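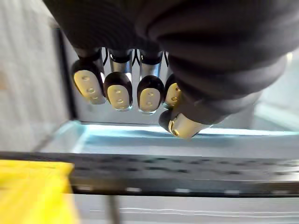

Four fingers and a thumb, with pale pads at the tips.

About Cudmont

Cudmont tests whether robot hands can do ordinary work yet. Reinaldo Toledo and Luana Godoy started the company after years of fitting out packing lines. We now have 6 people and one long room.

Customers ask us two things. Can it work in my shop, and can it help at home? For most jobs our answer is still no. A hand that picks up a stiff part well may fail on a sock. Folding, wiping and sorting mixed drawers remain slow, and a person has to stay close by.

Shop-floor chores are further along. Moving molded trays between a table and a bin is the kind of job we spend most of our time on. The part keeps its shape, but it can lie at any angle, and the hand has to find the rim. We run each job 100 times before we report on it, and we list every drop.
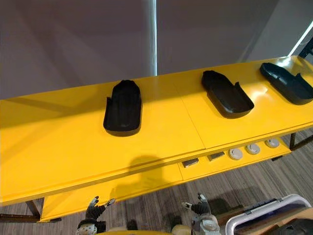
Working with us

Send us the part and a short note on how your people handle it now. Luana reads every request. A first report takes 4 weeks and says plainly if the job should stay with a person. We don't sell robots. Our next open afternoon is in July, and visitors can bring a chore of their own.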